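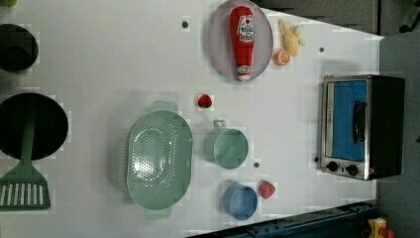 Progress report to the Plurno Fund, Sep 1, 2021
Translation and reissue of the Zollstead novels

Work on the second volume, The Yagi Road, is on schedule. The full draft translation runs to 376 pages and was finished in August. The first 18 chapters have been through copyediting and are back with the translator for queries. The remaining chapters go to the copyeditor next.

The serial version printed in the Zenberg newspaper differs from the first book edition in 82 places. Most are spelling or punctuation. A few matter more — the newspaper has a long quarrel between the two brothers that the book drops completely. We have followed the book and will print the quarrel as an appendix.

The introduction is late. The first draft spent too much time on the author's family and too little on how the novels were read when they came out. A new draft is in hand, and we will send it to you with the page proofs.

Sales of the first volume have been slow in stores but steady to libraries. Two college courses have adopted it. We have set aside up to 70 copies of the second volume for reviewers and teachers.

Spending is within budget except for permissions. The map for the endpapers cost more than planded, and we have moved money from the publicity line to cover it. We ask that you approve this change before the next payment.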